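Home Forums Snow Reports Gear Log in
Search this forum

Ukura back bowl – skins or bootpack?

mbrannigan
Planning the north exit in May. The map gives 223 m of climb from the hut to the saddle. Is skinning practical?

zovthorpe19
Skin the lower two thirds, then boot it. The top pitch is too steep for kick turns on firm snow.
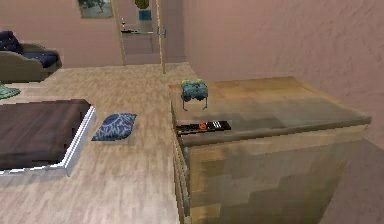

Ski crampons don't help much there either. Carry boot crampons and one axe.

sihan_han
Disagree. I skinned all of it on 3/31/24 with up to 2 cm of new snow on the crust. Edges held.

zovthorpe19
March snow. By May it refreezes overnight.

mbrannigan
Taking both, then. Start time?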